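Dimby Two-Arm Bench Kit: Acceptance Inspection Checklist with Comments

4 min read
Print | E-mail

Unit under review: Dimby bench kit, two arms, supplied by Wikberg
Inspected by: Kwabena Akolgo
Second reader: Shazia Bajwa
Date: 2021-06-18
Checklist revision: 7

Result codes: P = pass, C = pass with comment, F = fail, N = not checked. A line marked F stops the acceptance until it is cleared. A line marked C does not.

Section 1. Paperwork

1.1 Packing list matches contents — P
1.2 Manual supplied in English — P
1.3 Risk assessment supplied by vendor — C
Comment: The Wikberg assessment covers one arm working alone. The shared zone between two arms gets a single sentence. Bellamy has asked for a revised version.
1.4 Hour meter reading recorded — P
Comment: 262 hours on delivery. The quote said refurbished, so this is within terms.

Section 2. Stand and table

2.1 Stand level and locked — P
2.2 Table surface free of chips and raised edges — C
Comment: There is a seam across the tabletop. Run a fingernail over it at both ends and in the middle before each shift. If it catches, small parts will catch too, and the pick height should be taught again on the near section.
2.3 Arm mounts torqued to manual value — P
2.4 Floor markings present and agree with drawing — N
Comment: Drawing not received.

Section 3. Grippers and wrists

3.1 Fingers open and close over full travel, both arms — P
3.2 Finger tips free of burrs — P
3.3 Wrist brackets tight, no play by hand — C
Comment: The brackets are white plastic. No play found, but the manual gives no replacement interval. Check weekly and write down the result even when it is good.
3.4 Finger force below site limit — P
Comment: Measured with the Grundetti gauge, three readings per arm. Readings are on the attached sheet.

Section 4. Handling trial

The trial uses household items of mixed shape and stiffness, as agreed with the vendor. Metal cups go upside down on the near section. Bottles, the flat box and the sponge stay at the back until called for. The operator keeps hands off the table while either arm is enabled.
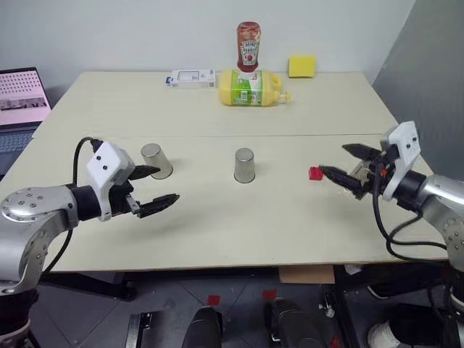 4.1 Arms hold position when enabled with no command — P
4.2 Metal cup gripped without marking — C
Comment: One cup was scratched near the rim. The ridged finger surface is the likely cause. Satti suggests a soft sleeve, which would mean repeating 3.4.
4.3 Small block gripped without finger contact on table — F
Comment: The lower finger touched the surface at the default approach height. Raise the approach and repeat. Cleared on second run after adjustment; the F stays on the record.
4.4 Arms stop before contact in shared zone — P
4.5 Event log complete for trial — P
Comment: 2,533 lines, no gaps in the time stamps.

Section 5. Cables

5.1 No cable pinched at any joint position — P
5.2 Cable slack cannot reach the gripper fingers — C
Comment: Slack is generous on both sides. Clear at every taught position, but not tested at the joint limits. Add one tie below each wrist and check again with the arm at full reach.
5.3 Cables clear of table corners — C
Comment: Fit edge guard at the front corners. Ordered from Swati.
5.4 Cables off the walkway — P

Section 6. Stops and power

6.1 Emergency stop reachable from operator position — P
6.2 Stop cuts power to both arms — P
6.3 Restart needs a separate action after stop — P
6.4 Arms do not drop on loss of power — C
Comment: Both arms sag slightly before the brakes hold. The vendor gives no figure for this. Keep hands out from under the wrists when switching off.

Section 7. Outcome

Accepted for supervised use only. Unsupervised use is not approved until 1.3, 2.4 and 5.2 are closed. The vendor has 21 days to supply the missing documents — Iqra Sial holds the correspondence. Recheck of 3.3 and 5.2 goes to Atif Satti, with results entered on a new copy of this form.

Print | E-mail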